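Sorting board

A sorting board is a flat panel on which small parts are laid out before they are put together or stored. It is used in workshops, schools and hobby rooms. Boards are often of a light colour, so that the parts are easy to find – a blue piece is seen at once on white. In Resascombe, the Carken workshop keeps 23 boards for 737 kinds of parts.

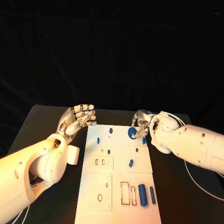

According to Simin Khosravi, a board should never be filled completely, and one side must stay free for the pieces which are already checked. Kwadwo Dankwa prefers to begin with the largest pieces.

The Brolton type has a low edge of 10 millimetres against rolling. Round parts are usually laid on their flat side.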